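We use cookies to remember your settings and to see which pages get read. Accept all / Manage choices

Saturday, April 4, 2020

Up at 7. No reason for it. Coffee, toast, stood at the window. Street empty except the guy with the two greyhounds, who waved, so I waved back. That's my socializing done.

Plan for today was The Drawer. Everybody has one. Mine is the wide one under the kitchen counter that stopped closing properly in December and has been open an inch ever since, and I've been bumping my hip on it for months. Now I'm home all day every day so the bumping has gotten worse. Three bruises. Enough.

Pulled the whole thing out and dumped it on a bedsheet on the floor. Mistake, the sheet just folded round everything like a sack. Started over on a bath towel. Batteries, dead or alive, no way of knowing. Takeout menus from two places that closed. A key. Another key. The little wrench from the Ursu bookshelf, and then a second little wrench, same size, from the other Ursu bookshelf. Birthday candles, used. Rubber bands that snapped when I touched them. The manual for the Zarnby kettle, which died so long ago I had forgotten we were ever on first name terms.

Phone rang in the middle of it. Loredana. She is on day whatever of cleaning her own place and wanted to know if I'd kept her cake tin. I had not. Then looked up and saw it on top of the fridge. Told her. She said "I knew it" in that voice. We agreed I'd leave it on her step with some of the lemon bars, if there are lemon bars, which depends on whether anybody has flour. She tried the Lultach on Prumham Road on Thursday and the baking shelf was bare wood. Bought a bag of polenta out of panic. Doesn't like polenta.

Talked for an hour. Floor very hard. Moved to the chair halfway through and left the towel where it was.

After that a cheese sandwich and back to it. Made piles. Keep, toss, Whose Is This. The third pile was the biggest by a mile. Dario left so much stuff when he moved out to the coast, and none of it is worth mailing and all of it he'll ask about some day. His tape measure. His spare glasses with one arm. A loyalty card for a car wash with 3,459 points on it, and I have no idea if that's a lot. I texted him a picture and he wrote back "DO NOT THROW OUT" so I guess it's a lot. He gets a free wax at 1,000 apparently. So he's had three free waxes coming to him this whole time and drove around in that filthy car.

Also went through the earphones situation, which deserves its own paragraph. Four sets with wires, all knotted together in one lump. One set is mine from the old job. One is the airline kind with the two prongs. Spent ages picking at the knot with a fork and got exactly one free and it only works in the left ear. Tossed the lot, then felt bad, took the left ear one back out of the trash. For podcasts. You only need one ear for podcasts.

Then the small cases and boxes. I'm a sucker for a case. Mint tins, a ring box with no ring, the thing the travel sewing kit came in. Things that are nice to close. I put a few aside just becuase of the click.

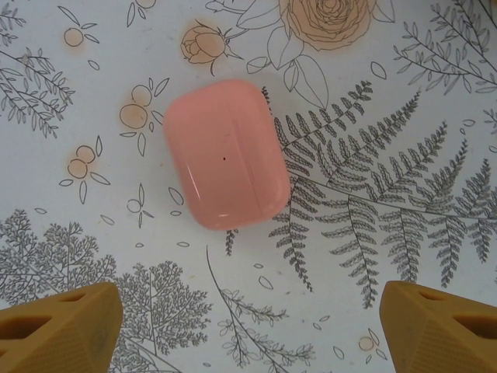
Do those little pink earbud-type cases need anything special for cleaning? A dry soft cloth does for the outside, and a dry cotton swab or a clean old toothbrush for the lint that packs down in the seam, no water and nothing sprayed straight on it.

Wrote that out because Loredana asked me the same thing on the phone and I know I'll forget what I told her and give her some different answer next week. She was going to use the window spray. She uses the window spray on everything, she did the piano with it.

Wooden toothpick is OK too if you go easy. Not a pin. I scratched up the old black one with a pin, went right through the shine, and it bugged me every single time I picked it up.

Anyway. Drawer. Wiped it out, and under the crumbs there was shelf paper I'd forgotten about, a sort of blue check, must be from whoever lived here before. Peeled it. Came off in strips about the width of my thumb with the glue still on the wood. Tried warm water. Tried oil. Oil worked but now the drawer smells like salad. Left it on the balcony to air and it rained, naturally, for five minutes, only five, just long enough. Dragged it back in and stood it by the radiator.

Found out why it wouldn't close, by the way. Bit of paper jammed at the back of the runner. A raffle ticket, number 313, pale green. No memory of the raffle. Didn't win presumably, or I did and there's a ham out there somewhere with my name on it. All that hip damage over a raffle ticket.

Put things back about half past five. Rules for the new drawer: nothing without a lid goes in loose. Batteries in the mint tin. Keys in the ring box, they only just fit. Wrenches in the sewing thing. Dario's pile in a shoebox with DARIO on it in marker, top of the wardrobe, where it can sit until he visits, whenever visiting is. Didn't like writing that. Kept going.

The drawer closes now. Opened and shut it a bunch of times. Slight stick on the left when it's pushed from the corner, maybe the damp, will look tomorrow. Might rub a candle on the runner, my mother did that, and I do have all those birthday candles.

Dinner was eggs. Again. With the end of the spinach, and hot sauce to give it some purpose. Watched half of a movie about a lighthouse and fell asleep and woke up and it was still going on, same lighthouse.

Haven't done the cake tin. Did find flour though!! A whole unopened bag behind the rice, so lemon bars are on, if I can get lemons. Put on list: lemons, AA batteries, dish soap, stamps, somthing green that isn't spinach.

Knee hurts from the floor. Bed. Trash goes out in the morning, must not forget, the left ear one stays.

Contact | Copyright 2020, all rights reserved | Back to top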